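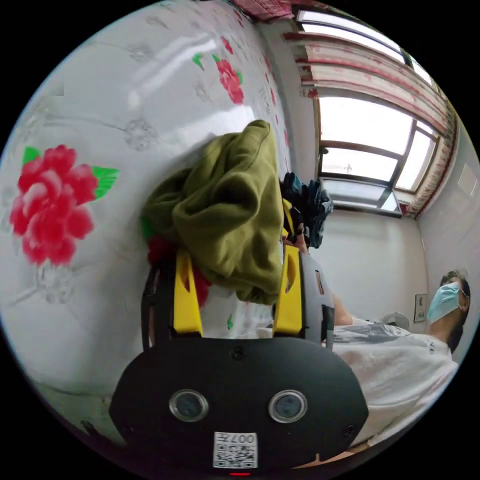 About Brelirholm Pet Dental

Posted in July by the Brelirholm office
Last updated: September

Brelirholm is a veterinary practice in Torkdale that works mainly on the teeth and gums of dogs and cats. We also see rabbits for overgrown teeth, by referral only. Our patients come from the town itself and from the farms and villages along the Mutar road.

The practice opened as a general clinic under the name Hashemi Veterinary. Dental work took up more of the week every year, and in the end the general side was passed to another clinic in town. The name changed at the same time. If you have old paperwork headed Hashemi, the records are still with us and the phone number is the same.

What we do

Most visits are for a checkup and cleaning. A full cleaning is done under general anesthesia, which lets us clean below the gum line and take X-rays of the roots. Every animal has a physical exam and a blood test beforehand. We also do extractions, treatment for broken teeth, and follow-up care for cats with sore mouths.

We don't offer cleaning without anesthesia. It can make the visible part of the tooth look better, but gum disease starts underneath, and we would be charging you for something that leaves the problem in place.

Last year we saw 3,166 animals, and roughly 2,000 of those visits included a cleaning. There are 4 vets on staff, along with nurses and a front desk team.

Home care

Brushing slows the buildup of plaque. It won't remove tartar that has already hardened. Our nurses run a short brushing lesson, free for registered clients, and you can bring your own pet or just come and watch. Please use toothpaste made for animals – the human kind is not safe for them to swallow.

Fees and estimates

You will get a written estimate before any procedure. If we find something on the X-rays that changes the price, we call you before going ahead, so please keep your phone on that day. Payment is due at pickup.

Finding us

We are at 94 Mutar Road, Torkdale, next to the feed store. Parking is in back. Surgery patients are dropped off at 8 a.m. and most go home the same afternoon. Cats have their own waiting room – ask at the desk.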